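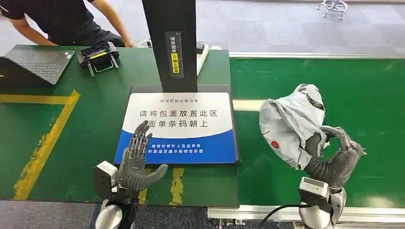

Clilludora Parcel Room: Questions I Get a Lot

Last updated July 26, 2019

Hi! I look after the parcel room at Clilludora, and I answer the same handful of questions most evenings, so I finally typed them up. If yours isn't on the page, come find me at the green bench or leave a note in the box by the door.

Where do I go to check out my parcel?

Ground floor, Hunthorpe side, past the mailboxes. Find your parcel on the shelf by the pickup number in your text message, then bring it over to the green workbench. The checkout spot is the black platform with the tall black column going up from it and the blue-and-white sign. Please don't walk out without stopping there, even if you're in a rush. The system still thinks your parcel is on the shelf and keeps texting you about it (and then you text me).

I can't read the sign. What does it say?

Fair question, and by far the most popular one! The small gray line across the top just says it's a self-service scan-and-check-out device. The big dark letters tell you to put your parcel in this area with the waybill barcode facing up. Then down in the blue part there are two little lines. One asks you to check the recipient and the waybill number, and the other says to take your parcel after you hear the voice prompt. Once you know that, you know the whole procedure.

I've asked Danladi, who supply our shelves and labels, for an English version to go next to it. They told me March. It wasn't March. I'll keep asking.

Which one is the waybill barcode? There are 4 on my package.

Yeah, some sellers go wild with the stickers. You want the one on the shipping label, the same label that has your name and the delivery address. Barcodes from the store or the factory won't do anything. If an old shipping label is still stuck on there from a reused bag, cover it with your hand or a scrap of paper and go again.

My parcel is a floppy plastic bag and it won't scan. Help?

Oh, the bags. A box sits there nicely, but a mailer bag folds up on itself and the label goes with it. Lay the bag down on the platform, smooth the label out with both hands and then let go so you're not covering the code. If what's inside is lumpy (shoes are terrible for this), push the lump off to one side so the label has a flat bit to sit on. Shiny tape over the barcode can cause trouble too. Turning the bag a little usually sorts that out, because it moves the glare somewhere else.

Please don't cut the label off and scan it by itself. I know it works. I still have to match it to a parcel later if something goes wrong.

Can I scan several at once?

One at a time, please. Put one down, wait for the voice, pick it up, next. I had a neighbor pile up 6 and then we spent the rest of the evening figuring out which ones had gone through.

I didn't hear the voice prompt. Can I just go?

Give it another try first. Lift the parcel right off, wait a moment, and set it back down. If it's still quiet, tell me or write the waybill number on the clipboard and I'll close it out by hand. The room gets loud after work, so I turn the volume up around dinnertime, and apologies to the folks in the apartment above.

What's the yellow tape on the bench for?

It keeps the work stuff and the parcel stuff from drifting into each other. The tape runs across the left part of the bench and then goes off at an angle, and there's a shorter stripe just below the platform. Please don't park your coffee, your groceries or your toddler next to the laptop. The short stripe is handy as a place to aim for when you're walking up with your arms full.

Can I open my package in the room?

Sure, I'd even encourage it if you think something might be broken. Check it out first, then step away from the platform so the next person can get in. We have a pair of scissors on a string. Tear gently if it's clothes, since plenty of sellers put a second thin bag inside the first one and people have gone straight through both and into a sweater.

What do I do with the empty bags?

Take them with you or flatten them and put them in the bin by the door. What I'd love is for them not to end up on the seats. Plastic is slippery on that dark gray fabric, it slides down the backrest and under whoever sits down next, and the crinkling drives me up the wall.

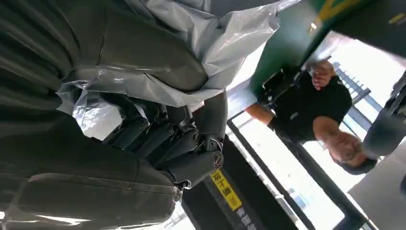 Same goes for those big clear sheets that furniture comes wrapped in. They're too bulky for the bin, so fold them up and leave them beside it and I'll take them down to the recycling at Halville on my next trip. If it's clean and in one piece, I may keep it. A good big sheet is great for covering a chair while you paint, and I've given away quite a few that way. Just ask!

Stickers are the other thing. Peel them off whatever they've landed on before you leave. Getting label glue out of woven upholstery is a miserable job (rubbing alcohol on a cotton ball, dabbing, lots of patience), and on seams it's worse.

How long will you hold my parcel?

17 days from the first text. After that it goes back to the carrier and there's nothing I can do to get it off the truck. Going on vacation? Write me before you leave and I'll put a hold note on it.

Can my roommate pick it up?

Yes. Forward them the text with the pickup number. They should check the name and the waybill number against it before scanning, same as you would, because we've got a few people in the building with nearly the same name.

I took the wrong one home. Am I in trouble?

Nope. Bring it back, unopened if possible, and hand it to me instead of putting it on the shelf. It's already been checked out at that point, so I need to put it back into the system before its real owner comes down looking for it.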